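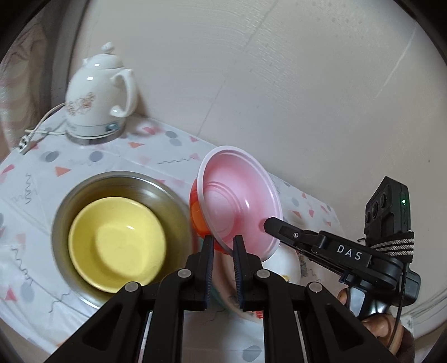
Kitchen > Tea and Kettles > Electric > Ceramic

The Hernis Ceramic Electric Kettle, White with Floral Spray

147 shares · 9 comments

Most electric kettles look like they were designed by someone who also does hand dryers. The Hernis looks like a teapot that got a job. It is glossy white ceramic, fat in the middle, with a domed lid, a small round knob on top, and a looped handle that joins the body high and low the way a proper jug handle does. Low down on one side there is a spray of flowers in brownish orange and soft gray. We were told by the supplier that the flowers are "timeless." We think they look like our aunt's good plates, and we mean that as a recommendation, having met the aunt.

We have carried the Hernis since April and it has outsold the sleek steel one we spent much more time choosing. There is a lesson in that for our buyer, Samah Lamrani, who picked the sleek steel one. She now has a Hernis at home.

What it does

It boils water. There is no app. There are no temperature presets for white tea, green tea, oolong or baby formula, and it will not keep anything warm while you wander off. You press the little gray-green switch at the front of the lower section, the water boils, the switch pops back up, and you are expected to be an adult about the rest. If you want your green tea water a bit cooler, lift the lid and wait three minutes. This feature is included at no extra charge.

The body lifts off the base for pouring, so you aren't dragging a cord across the table at the same time. The cord itself is off-white and long enough to reach most outlets by looping over itself at least once. It is not the straightest cord we have ever handled. It relaxes after a week or so.

Pouring

The spout is short. Short spouts get a bad name from people who overfill, and if you fill a Hernis to the brim it will remind you by dribbling down its own front. Stop a finger's width below the spout and it pours clean. Go slowly into narrow things (pour-over cones, thermos flasks, the necks of hot water bottles). For a mug, a noodle bowl or a dishpan you can be as careless as you like.

The weight

Ceramic is heavy. We put this in its own section because it accounts for most of our returns, and we would like to get fewer. Full, the Hernis weighs a good deal more than a plastic kettle of the same size, and if you have sore wrists or are buying for someone who does, please look at the Mularport instead, on the next shelf down. It is ugly, light and very dependable. You can fill the Hernis halfway, of course, and for two cups of tea there's no reason to do anything else.

The upside of all that clay is that it stays put. It doesn't skate around on its base when you knock the handle, even on a shiny wipe-clean tablecloth, where lighter kettles tend to travel.

The outside gets hot. Everyone knows this and everyone touches it once. Use the handle, and use a dishcloth for the lid knob right after a boil.

Cleaning and scale

Wipe the outside with a damp cloth. Don't put it in the dishwasher, don't put it in the sink, and don't stand it in a basin of suds with the breakfast bowls because you were on a roll. The heating element and the switch live in the bottom of the body and neither of them can swim. We had one back in the first month that had been soaked overnight by a very thorough man who wanted to know if this was covered. It was not.

For scale, fill it a third of the way with water, add a good splash of white vinegar, boil, let it sit until you remember it, and rinse. Boil once more with plain water and throw that out. Skip the second boil and your next cup of tea will taste like a salad. If your water is hard, do it every month. The inside is glazed the same white as the outside, which makes the scale very easy to see and removes most of your excuses.

Don't use steel wool. Don't use the green side of the sponge on the flowers.

Chips

The lid is the part that breaks. It sits loose, with no hinge, and sooner or later somebody tips the kettle too far to get the last of it out and off goes the lid into the sink. Hold the knob with the cloth when you pour the end of the pot. We stock spare lids, plain white, no flowers, and they fit every Hernis we have sold so far. We don't stock spare handles. A kettle with a cracked handle should be retired and filled with pens.

Bases are interchangeable too, should you lose one in a move. Ask at the counter and bring the old kettle with you if you can.

What people buy with it

Usually a big stainless basin, which tells you something about our customers. The Rureck wide basin with the rolled rim is the one we'd point you to. It takes a stack of bowls for rinsing, it takes a batch of dough, and pouring hot water into it from the kettle is how a good many households still wash up when the heater is sulking. Steel dents, shrugs and carries on. The Rureck also gets scratched within a day of coming home, so if you want it to stay mirror bright we suggest hanging it on a wall and never speaking to it.

The colored bowls from Valcárcel sell well alongside. Yellow goes first, then pink. Rinse them in warm water and keep them off the burner. Volodymyr Nechyporuk at our counter will tell you they are nicer than they need to be, and then he will try to sell you the full set of seven.

The short version

Color: white, with floral spray in brownish orange and gray
Body: glazed ceramic, loose domed lid
Switch: one, at the front, shuts off by itself at the boil
Base: lift-off, with off-white cord
Dishwasher: no
Microwave: also no, and please don't ask us how we know
Guarantee: two years on the switch and element, none on gravity

In stock at the shop. We pack each one in more paper than seems decent, and the paper is yours to keep. Placement of the flowers varies slightly from kettle to kettle, so if you care which side they creep up, come in and choose your own. Left-handed customers generally do.

Page last updated May 12, 2018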